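Dimanche, le bras Vornik a lâché sa boîte 3 fois de suite, sans alarme, sans rien. Voyant vert partout ! Et moi, franchement, ce voyant vert m'énerve plus que la chute.

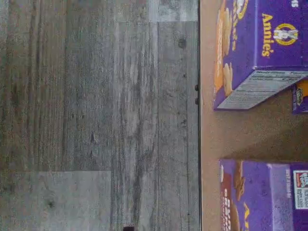 Les boîtes violettes, dont une Annie's, sur le plateau, au ras du parquet gris.

Violeta Fuentealba me dit que 3 ratés sur 111 prises, c'est très correct. Bon, d'accord (elle s'y connaît mieux que moi). Mais une pince qui se croit pleine alors qu'elle est vide, moi j'appelle ça une panne, et je veux qu'elle s'arrête et qu'elle le dise !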